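Chapter 6
Striking Tools Made of Wood

What you will learn in this chapter
The parts of a mallet and their names
How the head and the handle are joined
How to choose a mallet for the work on your bench
Words to know: head, face, handle, grain, eye, wedge

In the chapter before, we studied tools which cut. A chisel cuts well only when something pushes it, and for deep cuts the hand alone is too weak. Therefore every workshop keeps a striking tool close to the chisels. In the school workshop at Ilside, where I gave this course for many years, the students made their own mallet in the first weeks and used it until the end of the year. Some of these mallets are still in use.
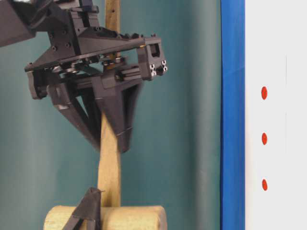

A mallet has two main parts, and the student should learn to see them separately before thinking about the joint. The handle is long and thin, so that the hand can close on it and the arm can swing it. The head is short and thick, and it carries most of the weight. Many beginners imagine a head with flat sides, but a round one is also common: the head here is a thick cylinder that lies sideways, and the stick of the handle meets it and goes up from it. Both are of the same light tan wood, and on the stick one finds a faint grain. Look for the grain on every handle you pick up. It should run along the length, from one end to the other, for a handle with grain running across may break under a strong blow.

The joint between the two parts is the weak place of the tool. In the oldest method the handle passes through a hole in the head, called the eye, and a small wedge is driven into its end. In another method the hole stops inside the head and the handle is held by glue. Tsung-han Au, who taught joinery at Teten, asked each student to cut one joint of each kind and to write a short report comparing them. We will do the same in Exercise 6.2.

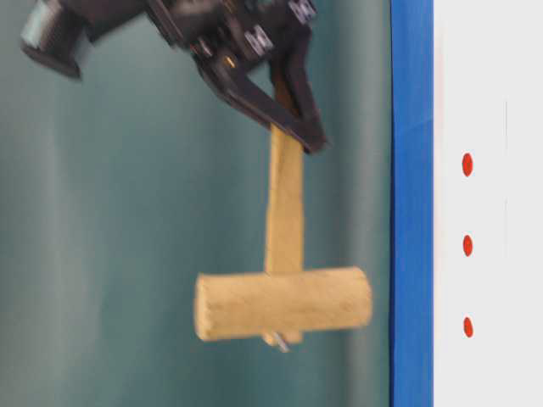
Balance is harder to explain than strength, and it is best learned with the tool itself. Take a mallet by the end of its grip, loosely, and let it hang. The heavier part goes down. With the mallet hanging almost vertically, its head low and its grip above, you can feel how much of the weight is far from the hand. Now move your hand closer to the head and lift again. The tool seems lighter, but the blow will also be smaller. For fine work this is useful, and many carvers hold the handle high for this reason.

6.1 Choosing the Weight

Weigh your mallet before the first exercise and write the result in your notebook. A head of 245 grams is enough for small chisels and for closing light joints.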